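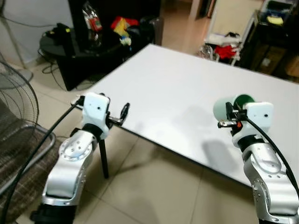

The white tabletop, two arms over it.

Flurnard white table top, reviewed by Hường Hà

Ekmont sells this as a desk top for people who hate cleaning. I doubted that in October and I still do. Tea wipes off if you catch it straight away. Biro doesn't, and Ekmont's own cleaning spray left a dull patch near my keyboard. The legs are sold separately, a fact the listing keeps very quiet. Mine took two evenings to fit and one of the bolts was short. It's flat, I'll give it that, and it doesn't wobble. My old Cosgrove top was cheaper and hid the crumbs better. Two stars, and I'd wait for a sale.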